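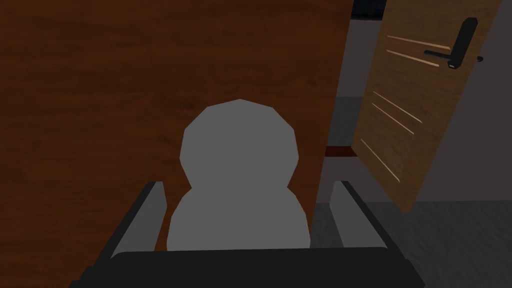

Wrist view from the simulator, with the gripper open on either side of a gray test object.

Greltance results: frequently asked questions
Maintained by Elfriede Koller. Last changed in November.

What is Greltance supposed to do?
It is a training method for household robot policies. You train in simulation, let the policy fail, and feed the failures back in with extra weight. The claim in the original write-up is that this beats simply training on more demonstrations. We set out to check that claim and are not convinced by it yet.

Did you reproduce the headline result?
Partly. Over 50 trials per method, Greltance finished 19 tasks and the plain baseline finished fewer, but the gap depends heavily on the random seed. With 4 seeds we saw a clear win on two of them and nothing worth mentioning on the others. I would not build a product on that.

Why do you distrust success rates so much?
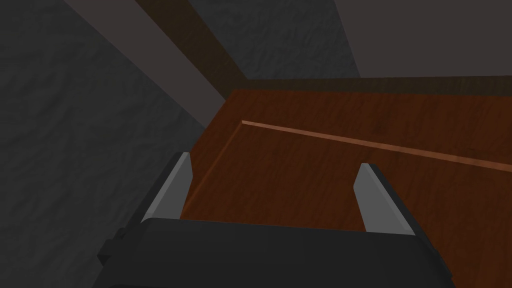 A success rate only tells you what the checker script was told to look for. The Pukov checker, which we inherited, scores the final position of the object and ignores how it got there. A policy can shove a thing into place and collect full marks. It can also reach a perfectly sensible pose and get nothing. Take a view like this one, with the fingers open over brown wood and nothing between them: the checker gives the same zero whether the arm is about to try or has given up. We now log the gripper state at every step and read the logs by hand, which is slow – and has changed our minds about several runs.

Are the simulated rooms realistic enough?
For comparing two methods, probably. For predicting what a real arm will do, I doubt it. Shading is flat, some objects are very coarse, and contact is only as good as the physics settings. Damorus and Holzer ship different friction defaults, and switching from one to the other moved our numbers more than switching methods did.

Does the wrist camera help?
The write-up says it does. Our runs without it were a little worse, but we had to shrink the network to make the comparison fair, so I can't say which change did the damage.

Can I get the code?
Yes, the evaluation scripts and all seeds, bad ones included. We don't share the trained weights. Please rerun from scratch, and if you get a larger gap than we did, send the logs along with the number.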